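Document cupboard

A document cupboard is a low wooden cabinet with hinged doors, used for folders, trays and papers. It is common in small offices and schools.

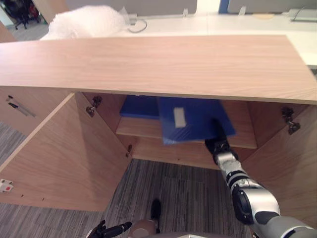

The usual pattern has two doors and a single shelf. The Lutlow type, drawn by Torunn Wallin for Pruladwood, was made at Undley in a run of 1,000 – most of them in pale finishes. Flat trays are kept on the shelf, and taller files stand below it.

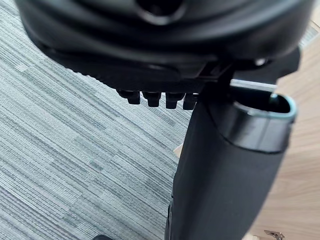 Short black pegs beneath a moulded housing.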